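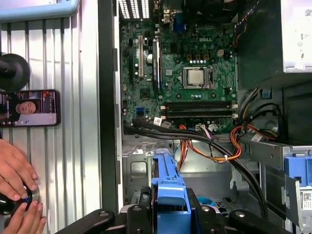 1/ Right, I promised a few of you a proper write-up of the fault that ate most of my May, so put the kettle on, because I've never told a short story in my life. It's about taking old desktop computers apart with a gripper, and about a caddy that came out when it shouldn't have.

2/ For anyone new here (hello, welcome!), I work on the teardown bench at Hundale, at our Brisville site. Old office towers come in by the pallet and we teach the arm to get the useful bits out — drives first, then memory, then whatever else is worth the bother. I love this job, even in months like this one.

3/ The drive pull goes like this. The finger goes in beside the plastic caddy, squeezes the latch, waits for the force reading to drop, then draws back along the rails. Slow and gentle. We'd logged 2,845 pulls on that routine and I'd become rather fond of it, the way you get fond of an old car that always starts.

4/ Then, on pull 2,533 of the next batch, the gripper squeezed, decided the latch was free, and pulled. The latch wasn't free. The arm kept going, the cage flexed, and the caddy let go all at once and came out sideways with a bang I heard from the tea room.

5/ No one was hurt, and I want that up near the top and not buried at post 11. But a colleague had been leaning in to look at the cables not long before, and I've thought about that a fair bit since. A bit of plastic and a hard drive moving that fast at face height isn't funny. 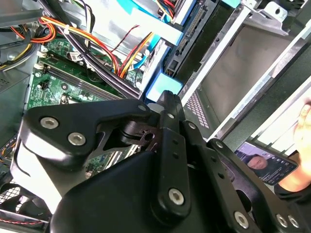
Gripper reaching into the case below the drive trays, big linkage bar pointing at the blue bracket.

6/ First theory was the force sensor, since it's always the force sensor. We swapped it for the spare, did a dozen pulls, lovely, all fine, went home feeling clever. Next morning it did the same thing again on a tower of the same model. I may have said a word.

7/ Second theory was the cases. Old plastic gets stiff, and some of these machines have sat in a warm storeroom for years. So I spent a whole afternoon squeezing latches by hand, and my thumb still hasn't forgiven me. Some were stiffer than others but none of them were stiff enough to explain it.

8/ What finally cracked it was dull old logging. I lined up the traces from the bad pulls and every one of them had a little dip in force about where the latch ought to let go, only it came 68 milliseconds too early. The routine saw a dip and thought "beauty, it's free." It was reading something else letting go.

9/ The something else was one of our own pivot screws. It had backed out a smidge, so under load the finger shifted in its joint, and for a moment the squeeze went soft. To the software that looks exactly like a latch giving way. The new sensor reported it faithfully too, bless it.

10/ I'd checked those screws, by the way. I'd checked them by looking at them, and a screw that's backed out by less than the thickness of a fingernail looks just like one that hasn't. Put a driver on it and it turned with no effort at all. Very humbling, and I had to go for a walk around the car park.

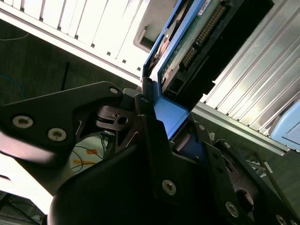 11/ So, what we changed. The routine now wants two things before it draws back: the force dip, and a small test tug that shows the caddy really moving along its rails. If the tug doesn't move it, the arm stops, lets go and asks for a person. It costs us 12 seconds a tower and I'd happily pay double.

12/ We also capped the pull force, properly capped it, down in the controller where I can't fiddle with it at the end of a long day. The old limit was set in the routine itself and had crept up over the winter every time we met a stubborn machine. Most of that creeping was me, I'm sorry to say.

13/ And the screws get thread locker, a paint mark across the head, and a check with a torque driver at the start of each shift. Ansari, who supply our finger plates, were very decent about it and are sending a revised fitting note. Droveck use the same plates on their line, so I rang them the same day.

14/ The rule about people is simpler. When the arm is pulling, hands and faces stay out of the case. If you want a look at the cables you pause it first, and paused means the light is amber and you've said it out loud. We had that rule before, but we'd all got a bit relaxed about the saying it out loud part.

15/ If you run anything like this, have a look through your own traces for early dips, even if nothing's gone wrong yet. Going back through ours I found two more from weeks before, both on pulls that finished perfectly well, and I'd scrolled straight past them. Happy to share the little script I used, it's ugly but it works — just send me a message and give me a day or two to get back to you.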